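Stelcombe Cloth Reuse Project
Progress report, second period
Submitted to: Nesma El-Sayed, Grants Office, Gruson Fund
Date of report: Sunday, December 7, 2025

1. Scope of the period

The reporting period opened in July, after the first payment was released. Work covered the intake, washing, grading and folding of reusable cleaning cloths collected from the Stelcombe sites, and the return of folded stock to those sites. Cutting and hemming of new cloths from donated towels is in the work plan for the next period and is not reported here.

2. Output

Folded cloths returned to sites: 2,754
Target for the period: 2,000

The surplus over target comes mostly from the Phetsri building, which switched its kitchens and washrooms from paper to cloth earlier than planned. The other sites returned cloths at the expected rate. Output counts only cloths that passed grading and left the room folded. Cloths sent back for a second wash are entered when they finally pass, so no cloth is counted twice in the same cycle.

3. Grading

Grading rules were revised once. Under the first version any stain was a reason to reject, and too many sound cloths were going to rags. The current version separates stains from damage. A stained cloth with intact edges goes to floor use. A cloth with a hole, an open seam or a stretched corner is withdrawn. The stretched corner rule was added because those cloths do not square up when folded, and they make the stack lean.

Color coding was kept as written in the proposal. Pink is washroom stock. Teal is kitchen stock, and the darker teal-gray cloths from the previous supplier are accepted as kitchen stock until they wear out. Sites have asked for one color throughout. We do not recommend this, as the coding is the only check the sites have against cross use.

4. Folding

The fold is a flat square with no loose edge on the outside. Cloths come to the table bunched from the basket and have to be opened out before the first fold. Opening out is the slow part of the job. The folding itself is quick once the two short ends are found and the cloth lies flat, and most of the time lost in the period was lost to twisted cloths. We reduced this in two ways. Smaller loads go into the dryer, and cloths are shaken when they come out instead of being pressed down into the basket.

The table layout was fixed in the first month and has stayed the same since:

Finished stack at the left rear
Basket at the right rear
Center of the table kept for the cloth being folded

The pale speckled top has been kept. Lint and loose thread from teal cloths show up well enough on it to be wiped away between loads. Pink lint is harder to see.
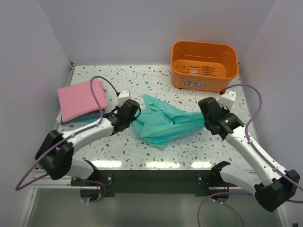 Satish Nambiar
The pink cloth at the top of the stack is at the finished standard, squared and lying flat. The darker cloth under it shows along the lower and left edges, which is the alignment fault we see most often when two stock types share a stack. From the next period each color will have its own stack. The teal cloth in the middle, with its right end twisted and drawn up, is typical of the state that takes longest to open out.

5. Equipment and supplies

The orange baskets were bought under the supplies line. They have slatted floors, which let lint drop through, and the rounded corners do not snag hems. Labels on the front of the baskets are being replaced with larger ones, as the printing on the present labels is too small to be useful from across the room.

Detergent was changed to the unscented Stimura product at the request of two sites. Cost per load is unchanged. There has been no effect on grading results so far, but the change came late in the period and we will report on it again.

6. Variances

Transport was underspent. Collections from Phetsri were combined with an existing delivery run. We request approval to move the balance to supplies for additional baskets and a second shelf unit.

7. Next period

Separate stacks by color
Start of cutting and hemming
Revised grading sheet issued to all 4 sites
Written fold standard with a reference cloth for each color

The revised budget table and the grading sheet are attached separately.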